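Home forum > Cleaning and laundry > Bathrooms

Limescale ring in the bowl, at end of tether
Started by mopandbucket, 2018-09-11
9 replies | 237 views

mopandbucket
Right, need help. Moved in August, small bathroom, hard water area, and the loo has a brown/grey ring at the waterline plus a sort of crusty tongue down the back where the flush comes. Have tried: bleach (lots), supermarket own brand gel, Harkero tablets in the cistern, a brush, a different brush. Looks lovely for a day then the ring's back. Well, never went really, just went pale.

Landlord inspection coming up. What actual product, what tool, how long do I leave it. Cheap please.

tealeaf_40
Bleach is your problem. Bleach whitens limescale, doesn't shift it. You want acid. Citric acid from the baking or homebrew aisle, big bag, pennies. Get the water out of the bowl first or you're just making weak squash.

DO NOT put it in on top of bleach. Flush loads first. Take the tablets out of the cistern too and flush till it stops foaming.

mopandbucket
How do I get the water out?? It's a toilet

tealeaf_40
Shove it round the bend with the brush, quick plunging. Or bail it with an old yoghurt pot, gloves on. Level drops below the ring and then the acid can sit on the ring itself. Loo roll soaked in it and stuck up against the back for the crusty bit. Leave overnight.

grout_expectations
Or just buy Gresamico descaler, the thick one. Clings, no faffing with loo roll. Did ours in 40 minutes and ours was horrendous, previous people had clearly never looked in there.

Pumice for what's left. Keep the stone wet.

halfpastsix
Nooo not pumice. Did that in our old flat, scratched the glaze, and after that the scale came back twice as fast cos it had somthing to grip. Landlord's loo as well remember. Deposit.

grout_expectations
Used pumice on three toilets, not a mark on any of them. Wet stone wet bowl, light pressure. If you scratched it you were leaning on it or it was dry. Or it was one of those cheap ones with grit in.

halfpastsix
It was wet. It was a Sokol one, not cheap. We'll have to disagree. Plain sponge with a scrubby side does it fine once the acid's had a proper go, and you can feel where the rough bits are, which you can't with a brush. Long gloves obviously. Sponge goes in the bin after, don't care how much life's left in it.

tealeaf_40
Agree with the sponge. Brush bristles skate over the back wall, which is where the worst of it is. Lid AND seat right up, get your weight low, bend your knees or your back will tell you about it next day. Reach to the far side first and work towards you.

One more thing – under the rim. Everyone forgets. Old toothbrush, bent with a hairdryer.

mopandbucket
OK so did the citric acid overnight, bailed it out with a pot (vile). Then sponge this morning. Ring is GONE. Crusty tongue about half gone, going again tonight. Floor got splashed a bit and it's wood, herringbone, does acid hurt it? Wiped it up straight away with a wet cloth.

grout_expectations
Wiped straight away you'll be fine. Towel down next time. Wood floor in a bathroom is a pain full stop, wouldn't have one.

halfpastsix
Ours is wood and it's been ok, you just don't let puddles sit. Put a bath mat round the base – an old one – when you're doing the bowl.

Glad the ring's gone! Told you no pumice :)

tealeaf_40
For the back wall, angle is everything. Lid up against the wall, lean in from the hips, sponge pressed on the far side of the bowl: 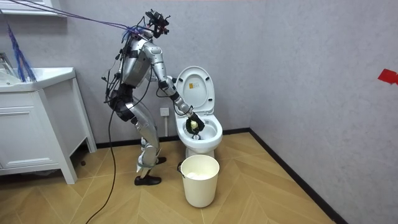
Summary for anyone finding this later

1. Flush the bleach out properly. Tablets out of the cistern.
2. Drop the water level, brush or pot.
3. Citric acid or thick descaler, soaked loo roll on the back wall. Overnight.
4. Sponge, far side first. Toothbrush under the rim.
5. Flush, look, repeat if still rough. Pumice at your own risk, see argument upthread.

mopandbucket
Perfect ta. How often after this? Don't want to be bailing toilets every weekend

tealeaf_40
Once a month, couple of spoons of citric acid last thing at night, flush in the morning. No bailing needed if you keep on top of it.

grout_expectations
Trornico do a rim block for hard water, we get three weeks out of one. Not cheap but less bother. And I stand by the pumice

halfpastsix
Course you do

Similar threads
Shower screen gone cloudy, vinegar not touching it
Best gloves for long arms
Kettle fur, the big thread (1307 replies)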